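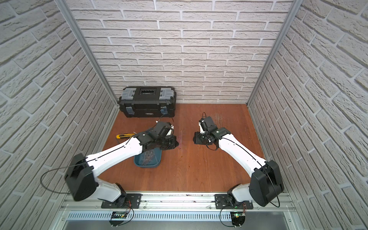 十月に、生まれて初めて裁判所で証言をしました。被告人ではなく、証人としてです。事件は小さいものです。向かいに住んでいるペダー・ギルマーティンさんの物置から、夜のあいだに工具がなくなりました。電動ドリルが二台、丸のこが一台、それから工具箱が一つです。工具箱は黒いプラスチックのもので、胴が長く、ふたの両端のところだけ薄い灰色でした。私はこの「両端が灰色」ということを、あとで法廷で三回も言うことになりました。

私はハンガリー人で、アイルランドに住み、趣味で日本語のブログを書いています。ですから、裁判の言葉はハンガリー語でも日本語でもなく、英語で覚えました。日本語の「書証」と「物証」の違いは、今回辞書で調べて初めて知りました。間違いがありましたら、コメント欄で直してください。

あの夜、私は眠れなくて、午前三時ごろに台所で水を飲んでいました。窓から道が見えます。白いバンが止まっていて、男の人が一人、ギルマーティンさんの門から何かを運び出していました。そのときは、ギルマーティンさんの息子さんが早く仕事に行くのだろうと思いました。息子さんは屋根の職人で、ときどきとても早い時間に出かけます。だから警察に電話をしませんでした。このことは今でも少し恥ずかしいです。

翌日、警察官のイーファ・フェランさんが家に来ました。若い方で、話を聞きながら全部手で書きました。書き終わると、私の前で最初から読み上げて、一ページずつ署名を求めました。私の英語の "I was seeing" を "I saw" に直してもよいかと聞かれましたので、お願いしますと答えました。供述書は四ページになりました。番号がついていて、最後の四けたが1039でした。その後の手紙にはいつもこの番号が書いてあり、私は自分の電話番号より先にこれを思い出すようになってしまいました。

それから七か月、何もありませんでした。いいえ、正確に言うと、期日の通知は二回来て、二回とも延期になりました。一回目は被告人の弁護士が別の法廷にいたからで、二回目の理由は知りません。私は二回とも仕事を休みました。勤め先のグルスタードの上司は親切でしたが、三回目の休みをお願いしたときには、少し長く私の顔を見ました。

三回目に、やっと裁判が開かれました。建物は思ったより小さく、廊下がとても混んでいました。弁護士と依頼人が、立ったまま、ほかの人に聞こえる声で相談しています。椅子は足りません。私は朝十時から昼過ぎまで廊下にいて、持って行った本を19ページだけ読みました。ふだんはもっと速く読めますが、名前を呼ばれるのではないかと思うと、同じ行に何度も戻ってしまうのです。

証言台に立つと、まず宣誓をします。聖書に手を置く方法と、宗教によらない方法があって、私は後のほうを選びました。係の人がカードを渡してくれますから、それを読むだけです。それでも声が少し変になりました。

検察側の質問は簡単でした。何時でしたか。どこに立っていましたか。何を見ましたか。難しかったのは、弁護人のシネード・ギャラガーさんの質問です。テレビドラマのように怒ったりはしません。とても静かで、礼儀正しいのです。

「街灯から門まで、何メートルありますか」
「十メートルくらいだと思います」
「測りましたか」
「測っていません」
「では、わからないということですね」

そのとおりです。わかりません。私はそう言いました。顔は見えましたか、とも聞かれましたので、見えませんでした、と答えました。被告人のコーマック・イーガンという人は三メートル先に座っていましたが、私には彼があの夜の人かどうか、本当に言えませんでした。廊下で待っているあいだ、「たぶんこの人です」と言いたい気持ちが、少しずつ大きくなっていたことを告白します。早く終わらせたかったのだと思います。でも、言わなくてよかったです。

工具箱については、はっきり言えました。門の横の明かりの下を通るとき、ふたの両端が明るい色に見えたのです。ギャラガーさんは、そのような工具箱は店でたくさん売られているのではありませんか、と聞きました。はい、たくさん売られていると思います、と私は答えました。これも本当のことです。

決め手になったのは、私の証言ではありませんでした。被告人は盗まれたドリルの一台を、バーケットという中古の店に153ユーロで売っていました。店は身分証の写しを取っていて、機械の裏にはギルマーティンさんが自分で彫ったイニシャルがありました。裁判官は十五分ほど休んでから戻り、有罪と言いました。刑はその日には決まらず、保護観察官の報告書を待つことになりました。被害の合計は、書類では3000ユーロとなっています。丸のこも工具箱も、まだ見つかっていません。

外に出ると、ギルマーティンさんがお茶をごちそうしてくれました。彼はあまりうれしそうではありませんでした。イーガンさんのお母さんが後ろの席で泣いていたのを、見てしまったそうです。昔、同じ教会に通っていた人だと言っていました。私は何と言えばよいかわからなくて、スコーンの話をしました。

もし証人になる予定の方がいましたら、私から言えることは少しだけです。自分の供述書の写しを前もってもらって、静かなところで読んでください。私は当日の朝に読んで、門の色を「緑」と話していたことに驚きました。門は青です。だれもそのことを聞きませんでしたが、待っている三時間、ずっとそのことばかり考えていました。それから、サンドイッチを持って行ってください。自動販売機は私が行った日は故障していました。

量刑の日には、私は行かなくてもよいそうです。でも、行くかもしれません。まだ決めていません。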